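关于我们

阅读时间：约6分钟

Adance是一所成人语言学校，教中文，也教英文。学校开在Skotwood路的一栋旧楼里，楼下是一家修表铺和一家打印店，我们占二层和三层。学生大多是在附近上班的人，下班以后过来，上完课赶末班车回家。

学校由Zanele Le Roux创办。她早年在一家出口公司做文员，白天写信，晚上自学中文，学了很久，开口还是不顺。后来她自己教课，就定下一条规矩：每节课学生说话的时间要比老师多。这条规矩现在还写在教师手册的第一页，新老师试讲时，我们也主要看这一点。

刚开始时只有一间教室，桌椅是从一家搬走的会计事务所买来的，黑板是房东留下的。第一期学员里有几个人学完了全部级别，其中一位现在在我们这里教初级口语。

课程安排

中文课分初级、中级和高级，英文课只开中级以上。初级班不用课本，用我们自己编的讲义。讲义每年一月修订一次，老师把上一年学生问得最多的问题交上来，改进去。中级以后开始用正式教材，阅读和写作的比重会增加。高级班读报纸、合同和短篇小说，每两周交一篇作文，老师逐句批改，退回去重写，再交。

初级班前几周基本不写字。我们把常用的句子按场合编好，买东西、问路、请假、打电话，每次课围绕一个场合来回说。老师会拿手边的日用品做话题，学生要说出名称、颜色、是什么做的、装什么用的。量词也是这样教的，一瓶、一杯、一张、一把，说得多了就不用背表。

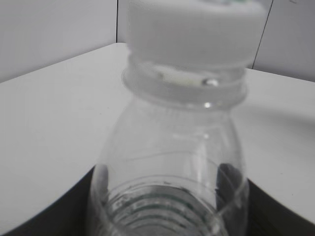

初级班量词单元：一个瓶子，一个盖子。

声调是很多学生最头疼的部分。我们的做法是不单独练四个声调，把两个字放在一起练，因为平时说话很少只说一个字。每位学生入学时录一段音，期末再录一段，由本人和老师一起听。录音只用于教学，结课后可以要求删除。

晚间班人数不超过12人，早间班通常更少。缺课可以在同级别的另一个班补，提前一天告诉前台就行。补课名额当期有效，不转到下一期。

企业课程

除了公开班，我们也到公司上课。Pringle物流的客服部从很早就和我们合作，内容以电话用语和投诉处理为主。Drillora是一家做钻探配件的公司，他们的工程师需要看中文技术文件，我们为此单独编了一套词汇表，共34页，按设备、材料、尺寸和安全分类。这套词汇表经对方同意，现在也给高级班的学生参考。

企业课开课前，老师会先去公司旁听一次例会，看看员工平时究竟要说什么、写什么。有的公司以为自己需要商务谈判课，听完会发现大家最缺的是写邮件。遇到这种情况，我们会直说，课时也按实际需要来报。
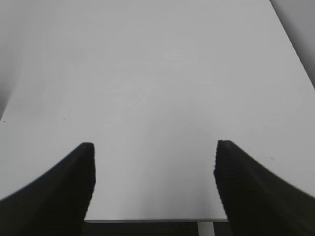 教师

全职教师都有教学资格证，兼职教师至少要有三年课堂经验。新老师来的第一个月跟班听课，第二个月由老教师听他们的课，之后才单独带班。我们不按学生续报人数给老师发奖金，工资按课时和备课时间算。批改作业也算备课时间，这一点在签合同时写明。

老师每隔一周开一次教研会，地点在三层。会上不讲理论，每人带一份学生作业来，大家看错在哪里，怎么讲更清楚。前一阵讨论最多的是"了"字，各人有各人的讲法，最后整理出两种发给了全体老师。

方位词也改过几次讲法。以前先讲"上面""下面""旁边"，再讲"在"字句，学生常把顺序说反。现在是先听老师说，再照着摆放，摆对了再自己开口。"放着""躺着""立着"这几个词放在同一节课里，对比着教。 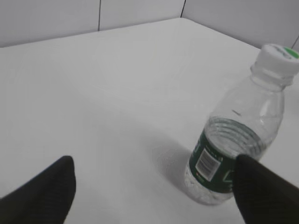 方位词练习：瓶子躺在桌子上，靠右边。

校舍

二层有三间教室和前台，三层是办公室、图书角和一间小教室。图书角的书可以借回家，分级读物贴蓝色标签，小说和杂志贴黄色标签，借期三周。楼里没有电梯，上下楼不方便的学生请在报名时说明，我们会联系适合的上课地点，学费不变。

教室里的桌椅可以移动，口语课围成一圈，考试时分开摆。旧桌子换下来以后，一部分送给了楼下的打印店，还有一张放在前台登记用。 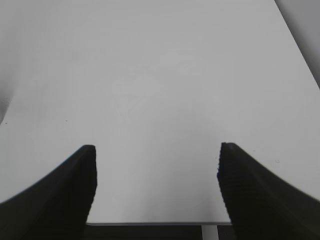
白色桌面，浅色耐看。

报名

新学员先做一次水平测试，笔试加面谈，不收费。测试结果当天告诉本人，并建议级别。如果上了两次课觉得级别不合适，可以换班；如果不想继续，开课两周内按剩余课时退费。

前台开放时间为上午九点到晚上八点半，午间照常有人。电话里问不清楚的，欢迎直接上楼来问，也可以旁听半节课再决定。

本页更新于2019年4月9日

分享 16　评论 3

评论

晚班老学员：在中级班读了一年多，作文改得很细，有时候红字比我写的还多。希望图书角多进一些杂志。

林小姐：请问早间班有没有只练口语的？我读写还可以，就是不敢说。

三楼常客：楼梯灯修好了，谢谢。另外问一下，补课能不能跨级别补？我想去初级班再听一遍"把"字句。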